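Hegedűs Kitchen Supply, Stutstead
Home > Hand tools > Mills, sieves and strainers > Girkwood Food Mill

Girkwood Food Mill, large, with three discs

$107.00
In stock
Ships from Stutstead
Spare parts: see foot of page

A food mill is a bowl with holes in the bottom and a crank in the middle. You put soft cooked food in the top, you turn the crank, and the food comes out underneath without its skins, seeds and stringy bits. Your grandmother had one. It is probably in a box in your uncle's garage, and he is probably not going to look for it, so we sell new ones.

The Girkwood is the one we've stocked the longest. We've tried others. For two years we carried the Usov, a handsome thing with a folding crank, and we got to know the folding crank very well because people kept mailing it back to us. The Girkwood's crank doesn't fold. It sticks out and takes up half a drawer, and it has given us very little to talk about.

What you use it for

Tomato sauce, mainly. Cut the tomatoes in half, cook them until they slump, and crank. The skins and seeds stay in the bowl and you get to skip the part where you peel scalding tomatoes with your fingertips and say things in front of the children.

Applesauce is the other big one. Quarter the apples, leave the peels and cores where they are, simmer until soft. Red-skinned apples will turn the sauce a good pink if the peels stay in while they cook, and the mill takes them out afterward.

Then there are mashed potatoes. The people who own a potato ricer will tell you a ricer does it better. The people who own a food mill will tell you the same about the mill. We sell both and have no position. Use the coarse disc, mill them while they're hot, and don't touch them with anything that has a motor unless you want wallpaper paste.

Berry sauces come out clear and bright, with the seeds left behind, and raspberries are where the fine disc earns its keep. Customers also report baby food, refried beans, quince paste, split pea soup, and one dog's dinner (on doctor's orders, we're told, and the dog approved).

It won't do raw carrots. It won't do meat, whatever your uncle says.

The discs

You get three. Fine is for berries and anything with a seed small enough to find its way between two teeth and stay there through a dinner party. Medium is for tomatoes and soups. Coarse is for potatoes and applesauce with some chew left in it. They drop in from above with the raised side facing up. If you put one in upside down the mill will still turn, and you will stand there cranking for some time with a growing feeling that life has passed you by. Flip the disc.

Discs are stainless steel, and so is the bowl. The knob is beech. The three folding feet have rubber tips and will sit on most pots and mixing bowls. They won't reach across a very wide canning kettle. Please measure your kettle before you write to us about this.
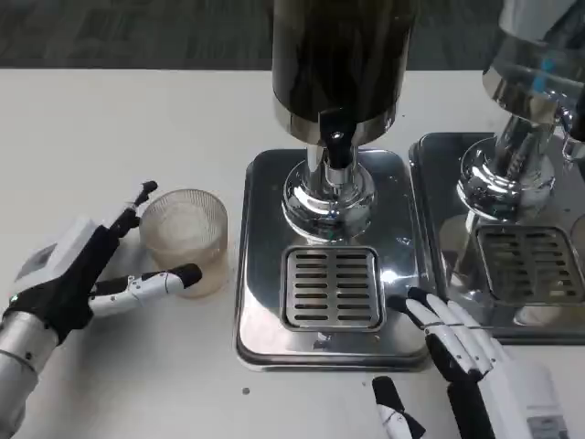 Milling is messier than the recipe books let on, and most of the mess comes from the underside of the disc. Sauce hangs there after you stop cranking and waits until you lift the mill off the pot and carry it over something pale. Our advice is to have a landing spot ready before you start. A dinner plate will do, but something shallow and stainless is easier to wipe, along the lines of the drip trays those two beverage dispensers are standing on. Park the mill there between batches, scrape the underside with a rubber spatula, and put the scrapings back in the pot. That's some of the smoothest sauce you'll get, and it seems a shame to give it to the dishcloth.

Turning the crank

Clockwise pushes the food down. Every few turns, go backward once, which lifts the packed skins off the disc and lets the next lot through. Most complaints that the mill has "stopped working" are cured by going backward once. The rest are cured by emptying out the skins.

Don't fill the bowl past halfway. We know. Everybody fills it past halfway.

How much can it handle?

A batch of 600 grams of cooked tomatoes goes through comfortably on the medium disc. For raspberries, keep it to 300 grams at a time on the fine disc and take a rest in between if you need one. You could put more in, and the mill won't mind, but your forearm will bring it up later when you try to open a jar.

If you are putting up sauce for a household of nine, or you have been foolish enough to tell your neighbors you'd take their extra tomatoes, you may want a clamp-on strainer with a hopper. We have those too, on the next page, at a price that will make the Girkwood look sensible.

Cleaning and storage

It comes apart into a bowl, a disc and the crank assembly. Rinse all of them right away. If you let apple dry on the fine disc you'll be going over it with a toothbrush by the light of the stove hood, and you will have had plenty of warning. Bowl and discs can go in the dishwasher. The crank shouldn't, on account of the beech knob, which goes gray and fuzzy.

Dry the spring before you put it away. Store the two spare discs inside the bowl so that they're there when you want them. The fine disc in particular likes to slide to the back of a cabinet and live among the pie tins.

From customers

"Bought it for applesauce and have used it for nothing else. I make a great deal of applesauce. My wife would like it noted that the crank catches on the drawer above." Berwyn Kneath

"My strawberry sauce used to come out of the blender pale and foamy, like something you'd be handed at the dentist. Cooked the berries and put them through the fine disc instead, and it was dark red and you could see through it. A few seeds got by. I can live with a few seeds." Pouran Amini

We asked the factory about the strawberry seeds. Strawberry seeds are smaller than raspberry seeds and a few will slip through the fine disc. If you can't stand even one, pour the milled sauce through a cloth afterward. It takes a while. Go do something else.

Spare parts

Knob, beech, with screw
Spring
Rubber foot tips, set of three
Fine disc
Medium disc
Coarse disc
Crank assembly, complete

All parts fit the current large mill. Older mills with the red knob take a different spring, so tell us the knob color when you order. If the knob is gone, which is how these conversations usually begin, send us a photo of the underside.

Returns

Unused mills can come back to us within the month. Used mills can come back if something's broken. We can't accept a used mill because you have decided you don't care for applesauce after all.

Shipping note, 28th May: Girkwood closes its factory for part of July, so spare springs and crank assemblies will be slow until it reopens. Complete mills are on our shelves and will ship as usual. If your tomatoes are early and your spring is tired, order the spring now.

Related items
Potato ricer
Clamp-on strainer with hopper
Jelly bag and stand
Canning funnel, wide mouth
Long-handled rubber spatula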